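Costach Phrase Lists

Version of 5/9/18

Costach is a set of short household phrases in English, sorted by topic, for people who build vocabulary drills and spelling apps. It holds 3,350 phrases in 6 topic files. The text was first gathered for the Vindeo reading course and later cleaned up for general use.

Files

Each topic file is plain text in UTF-8, one phrase per line. A tab separates the phrase from its topic code. No phrase is longer than 80 characters. Blank lines and lines starting with a hash mark should be skipped when loading.

The topics are kitchen, food, tools, clothing, yard and travel. Tools was split off from yard in July, so older scripts that look for tool words in yard.txt need a new path.

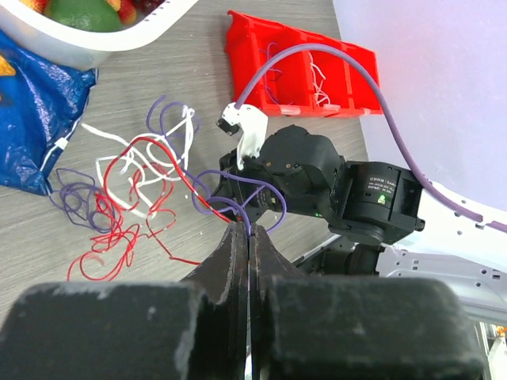

Purple wire.

Spelling and duplicates

All spelling is American. Hyphens were kept where the source had them, so "ice-cream scoop" and "ice cream scoop" both appear. Exact duplicates were removed within a file but may still occur between files, mostly in kitchen and food.

The food file is the largest, with 2,000 phrases. Fruit names are listed in the singular and the plural. Phrases such as "bunch of grapes" are stored under the first noun.

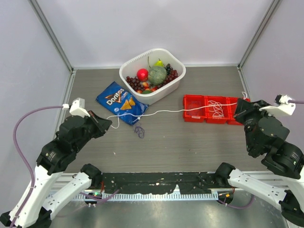 Known problems

Travel has few phrases about trains. Some clothing words are regional and have no label. The Karunaratne loader drops the last line of a file if it has no line break at the end; the Jultitz loader reads it correctly.

License

Free to copy and change for any use. Please keep this file with the lists.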